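Grape Crates, Carts and Display Stands: Frequently Asked Questions
Okden Hall produce displays

Which crates can I use?

Open wooden crates are accepted at all grape stands. The wood must be clean, untreated on the inside and free of raised nails or staples. Painted crates are allowed if the paint is on the outside only. Crates from the Vilela loan stock already meet these conditions and don't need to be checked again at the desk. Cardboard trays may be used for transport but have to be emptied before opening.

How full should a crate be?

Fill to just under the rim. Grapes above the rim get crushed when crates are stacked for the night, and loose berries end up on the floor. Bunches go in stem up, in one or two layers depending on the depth of the crate. A paper liner is optional. If you use one, trim it so that it doesn't show over the edge.

Is there a weight limit?

A filled crate may not weigh more than 20 kg. A scale is available at the loading door.

Should grapes be washed before they go on display?

No. Washing removes the bloom, and water held between the berries speeds up mold. Rinse only the fruit that will be handed out for tasting, and do it at the prep sink shortly before serving. Washed fruit does not go back into a display crate.

How long can grapes stay out of the cooler?

That depends on the variety and the room temperature. Most table grapes hold their appearance for one display day in the hall. Check the stems at midday: green and flexible is fine, brown and brittle means the bunch should be swapped. The hall cooler is set to 2 °C and can be opened by exhibitors until 8 p.m. Do not store grapes next to onions or leeks, as they pick up the smell.

What are the carts for?

Carts serve as side surfaces next to a stand and carry picture cards, paper bags, price lists and similar light items. They can also be used to bring crates in from the loading door. The loan carts are the flat-top Wovano type. Exhibitors may bring their own cart if it has a flat top and wheels that don't mark the floor. Park it so that its long side runs parallel to the aisle. 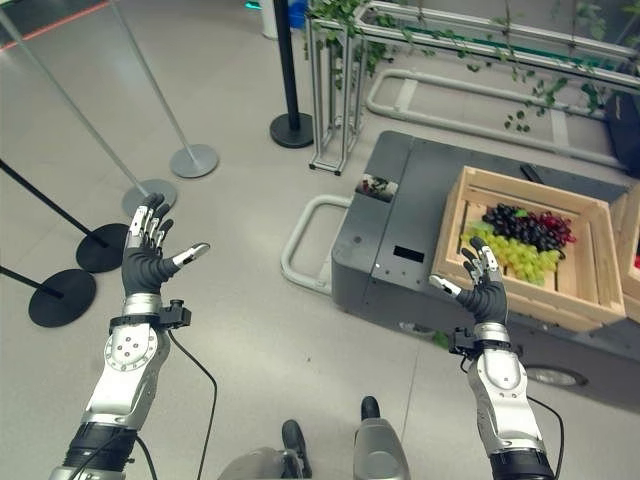 Can a cart be moved during opening hours?

Only within your own stand. Anything standing on top should be taken off first, including cards. To take a cart out of the hall, wait until closing or ask the floor desk to open the service lane.

What is the purpose of the picture cards?

Each variety needs a card showing the fruit. Visitors use it to find the right stand, and the tasting sheet refers to the same pictures. Choose the card by skin color first, then by berry shape. If you show two varieties, you need two cards, and each card stays on the side of the stand where its variety is placed.

Cards should be small, stiff and able to stand up when propped. Glossy laminate is discouraged because it reflects the overhead lights. Replacements are printed at the desk while you wait.

Where do the stanchions go?

Positions are marked on the floor plan you receive at check-in. Keep the full base on the floor, clear of cables, liners and crate corners. Stanchions may be shifted by a hand's width if a crate needs the space. Larger changes go through the floor desk.

What lighting is recommended?

The hall lights stay on and cannot be dimmed by section. For extra light, use Lumia clip lamps or an equivalent at 4000 K. Warmer lamps make green grapes look yellow. Total output per stand is limited to 3000 lumens. Lamps must not point directly at the fruit from close range.

What happens to the fruit after closing?

Sound bunches can be taken home or returned to the cooler. Split or soft berries go in the compost bin by the loading door, without liners, labels or rubber bands. Brush empty crates out dry and stack them upside down against the rear wall.

When can loan items be reserved?

Reservations for the October display open in the summer. Crates and carts are assigned in the order requests arrive. Send changes in writing to Lucía Llorente, floor plans and equipment, with your stand number in the subject line.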